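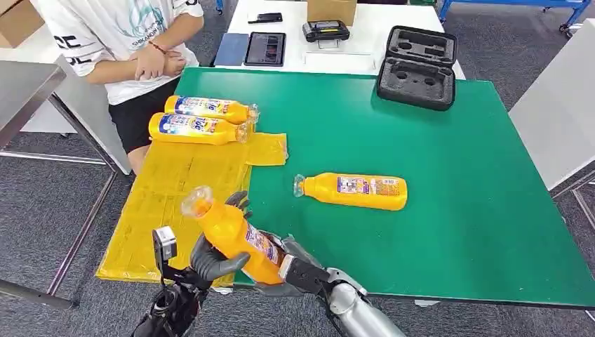
Flatadska Fossil Society
Minutes of the monthly meeting, Aug 5, 2026

Present: Aqeel Warraich (chair), Kayode Amadi (collections), 11 members, two guests. Minutes by the secretary.

1. Minutes of the last meeting
Approved after one correction. The line saying the jaw fragment "is" an early whale now reads "has been suggested to be" an early whale. The secretary asked for this in February as well.

2. The Sial quarry jaw
Kayode gave an update. The piece is 134 mm long, with two cheek teeth in place and the root of a third. He still thinks it belongs to a whale that could get around on land, and he passed out a sheet comparing it with published drawings.

Several members were not persuaded. The teeth are worn nearly flat, and the features that would settle the matter are in the ear region, of which we have none. Aqeel asked what on the sheet would rule out an ordinary hoofed mammal. Kayode said the spacing of the teeth. Aqeel said he had seen that spacing in three other animals and offered to bring the papers. The secretary notes that the drawings on the sheet were not to the same scale.

Agreed: the label will read "mammal, jaw, not identified" until someone outside the society has looked at it. Kayode asked that his disagreement be recorded. It is recorded.

3. Age of the quarry beds
The age we quote comes from a single shell layer, sampled by a member who has since moved away. Her notebook has no map, only "by the big tree." There are two big trees. A second sample would cost $315 at the lab. Approved, 9 to 2, on condition that the spot is marked and measured this time.

4. Cimalance exhibit
Cimalance wants to borrow material for its fall exhibit, "When Whales Walked." The draft wall text says our quarry "changes the story of whale evolution." It does no such thing. One panel also shows a straight line of five animals, each turning into the next, which is a picture most of us hoped had been retired. Aqeel will write back with corrections. No loan until we see a second draft.

They expect over 2,000 visitors. The secretary asked where that figure came from and was told it was in the email.

5. Catalog
The catalog stands at 1,317 entries. Kayode would like to report this as the number of specimens. Some entries are bags of mixed chips, and others are single bones entered twice under different drawer numbers — the rib from drawer 14 seems to be in there three times. The number will not go in the newsletter until the duplicates are out.

6. Jetbridge scanning offer
Jetbridge has offered to scan the jaw at no charge. Their letter does not say who would own the files. Kayode is in favor. Aqeel is in favor if they put the answer in writing. Held over.

7. Other business
A guest brought a "fossil egg" from a creek bed. It is a rounded stone. She took it well and joined the society.

The key to the prep room cabinet is missing again.

Next meeting: same room, 7 p.m. Kayode to bring the jaw, Aqeel to bring the papers.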